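We use cookies to remember your language and region. By staying on this page you accept our use of cookies. Accept | Settings

Prinero Hand-Held Gripper
Set-up Guide, Section 4: Fitting the Fingertips and First Check

Applies to kits with the flat block fingertips. If your kit came with the curved fingertips, go to Section 5.

4.1 Before you start

Read this section through once before you pick up a tool. Fitting both fingertips and running the checks takes 38 minutes if the gripper is already assembled as described in Section 3.

You will need:

- the assembled gripper, with the camera mounted and its cover removed
- two block fingertips, marked L and R on the inside of the mounting slot
- four fingertip screws from bag 7
- the short hex key from the tool pouch
- a soft, dry cloth
- a pencil
- a table with a clear area at least 500 mm wide

Do not use screws from any other bag. The screws in bag 6 look the same but are longer, and they will push through the inner face of the block.

CAUTION: Keep fingers and loose sleeves out of the space between the gripper arms whenever the trigger is unlocked. The return spring closes the arms quickly.

4.2 Choosing a work surface

Use a level table at a height where you can hold the gripper with your elbow bent and your wrist straight. Wood, laminate and painted metal are all suitable. Glass is not. The camera picks up strong reflections from glass and the tracking check in 4.6 may fail.

A soft reflection on a wooden top is normal. If you see a hard white spot in the preview, move the lamp or turn the table.

Marks on the table do not affect the gripper. Many users pencil in their start positions so they can return to the same place between sessions. Tape also works, but use a matte kind.

4.3 Fitting the fingertips

1. Turn the trigger lock to LOCK. The red line on the collar should meet the line on the handle.

2. Lay the gripper on its side on the cloth, with the camera facing away from you.

3. Wipe both arm ends. Dust in the seat will tilt the block.

4. Take the block marked L. Slide it onto the left arm until it stops. Left and right are always given as seen through the camera, with the arms pointing away from the handle.

5. Put in the two screws by hand. Turn each one until you feel light resistance, then stop.

6. Tighten the screw nearest the arm first, then the screw nearest the tip. Use the short end of the hex key as the handle. This limits the force you can apply.

7. Repeat steps 4 to 6 for the block marked R.

8. Pull gently on each block. It should not move on the arm. If it does, loosen both screws, push the block fully home and tighten again.

NOTE: The blocks are 3D printed. Small rough spots at the corners come from the printing and do not change how the gripper works. If a rough spot is on the inner face, where the block touches the object, rub it down with fine sandpaper before you go on. Do not sand the slot.

CAUTION: Do not use thread glue on the fingertip screws. It softens the printed material and the block cannot be removed later without damage.

4.4 Checking that the fingertips line up

1. Stand or sit at the table. Hold the gripper above the work area with the camera looking across the table.

2. Turn the trigger lock to FREE.

3. Squeeze the trigger slowly until the arms are fully open. Hold for a few seconds.

4. Look at the preview. Both blocks must be in view, with the inner faces turned toward each other and clear table between them.

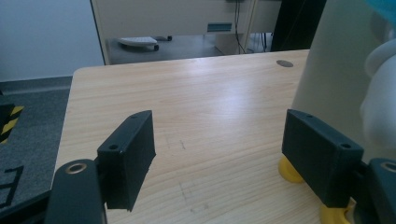
Figure 4-2. Block fingertips held apart over a wooden tabletop. The screw holes are on the top of each block.

5. Compare the height of the two arms in the preview. The metal ring inserts should appear at close to the same height. If one is clearly higher, the gripper is being held at a slant or the camera bracket has turned. Level your wrist and look again. If the difference stays, go back to 3.5 and reset the bracket.

6. Let the trigger out slowly until the blocks meet. The inner faces should touch along their full length.

7. Slide a strip of plain paper between the closed blocks. It should be held with the same grip at the near end and the far end. If it slips at one end, loosen the screws on the R block, close the arms on the paper and tighten the screws again while the arms stay closed.

8. Open and close the gripper ten times at an even pace. Listen for clicks and feel for any catch in the movement.

NOTE: It is normal for the blocks to look tilted in the preview when the arms are open. The wide lens makes straight edges near the sides of the picture lean inward.

4.5 Clearing the camera view

The area between the fingertips must stay open to the camera. Items in the background do not need to be removed, but they should keep still during a recording. Hanging cables are the most common cause of trouble, as a fan or an open door can set them moving. Tie them back if you can.

1. Tuck the gripper cable under the wrist strap.

2. Sweep the gripper slowly from one side of the work area to the other while watching the preview.

3. Check that the cable, the strap and your sleeve do not come into view at any point.

4. Clean the lens with the cloth if the preview looks hazy. Do not use glass cleaner.

If you work near a robot cell or any moving equipment, stay outside the floor markings while using the gripper. The gripper has no link to the safety stop of other machines.

4.6 First recording check

This check confirms that the camera, the trigger sensor and the software agree with each other. The software must be version 7 or later. You do not need a robot for this step.

1. Connect the gripper to the computer and open Miah, the recording program supplied with the kit.

2. Choose Tools, then Fingertip Check.

3. Pick Flat Block from the list. If you leave this on Curved, the width reading will be wrong by the thickness of the blocks.

4. Close the gripper fully and press Set Zero.

5. Open the gripper fully and press Set Wide.

6. Place a light, firm object on the table. A small cardboard box is a good choice. Avoid anything see-through for this first check.

7. Press Record. Pick up the object, lift it to the height of your hand, hold it still and put it back down. Press Stop.

8. Play the recording. The width line under the video should drop as the blocks close, stay flat while the object is held and rise when you let go.

If the width line jumps while the object is held, the fingertip screws are loose or the trigger cable is not fully seated. If the line does not move at all, see code 1067 in the table of messages at the back of this guide.

NOTE: Keep your first check recording. The Prinero support desk will ask for it if you report a problem with width readings.

4.7 Removing and replacing fingertips

1. Turn the trigger lock to LOCK.

2. Loosen the screw nearest the tip, then the screw nearest the arm.

3. Slide the block straight off. Do not twist it.

4. Check the metal ring insert in the arm. It should sit firmly in its hole. If it turns or lifts out with light finger pressure, stop using that arm and order a replacement.

5. Put the screws back in bag 7 or replace them with new ones if the heads are worn.

Replace fingertips in pairs. A new block beside a worn one will not close evenly. Run 4.4 and 4.6 again each time you change a block, even if you refit the same one.

4.8 Spare parts and service

Block fingertips, screws and arm inserts are sold through Brosell. Give the serial number from the underside of the handle when you order. Grippers that need repair should be sent to the Prelodbridge workshop with the fingertips removed and the trigger locked. Pack the camera cover with the unit.

Section prepared by Sabina Herath and Ditte Bech. Steps checked by Debashish Siriwardena.
Last changed: Mar 27, 2019. Added the paper strip check to 4.4 and corrected the screw bag number in 4.1.

Continue to Section 6: Wrist Strap and Carry Case.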